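In Praise of the Slow Morning Check

I have spent a good part of my working life around machines that pick things up and put them down again, and if there is one habit I would defend to anybody who cared to listen, it is the slow morning check. I mean the sort where you sit down with your coffee, run each finger of the hand through its travel one at a time, and watch. Then you give it something awkward to hold, and you watch some more. It takes me 40 minutes on a good day. I have been told many times that it could take 13.

The people who tell me this are kind, and they usually have a script to show me. The script opens the hand, closes the hand, reads back the motor currents and prints a green line if everything falls inside the limits. I like the script! I run it myself, every morning, before I do anything else. But a green line tells you that the motors are happy, and I have seen plenty of happy motors attached to a thumb that had crept a hair out of place overnight. On the Tamden cell we once ran 884 grasps with a thumb like that, all of them logged, and we had to throw out every one of them because the offset in the file no longer matched the hand on the arm.

So my check has objects in it, and I am fussy about which ones. A foam cube is a fine thing to start with, because it forgives you and it shows you where the fingertips are pressing. A roll of tape is stiffer and will slide if the thumb is late. Flowers with long stems are good for the approach, when you want to see whether the wrist comes in at the angle you asked for. And then there are beads, which I have come to love. A string of beads has no shape of its own to help you, and it hangs from whichever fingers are doing the work, so a lazy finger has nowhere to hide. 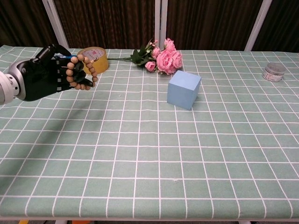 Beads are a nuisance and a rigid gauge block would tell you more in less time, wrote a reader called Bustura under an earlier piece of mine, adding that anything you can't measure twice the same way has no business in a calibration routine. I have thought about that remark a good deal, and I'll grant the half of it that concerns calibration. When I set the zero on each joint I do use a block, and I write the numbers down in the Suominen binder like everyone else. The beads come afterward, when the numbers are in and I want to know whether I believe them.

The same goes for cables, by the way. I look over every cable by eye and then with a fingertip (power off, please), with the wrist turned all the way one direction and then all the way back. At Gekamen we used to do this every 200 hours, and I now think that was far too seldom for anything that crosses a moving joint. A cable rubs a little each day, and a person who looks each day will catch it while a bit of sleeve and a new tie can still put it right.

I know a lab can't always spare the time, and I know that by November, with deadlines stacked up, the coffee gets drunk standing. If you must cut something, cut the second pass on the cube and keep the beads. And leave the notebook open on the bench, with a pencil that works, so that whoever comes in next can see which finger you were worried about.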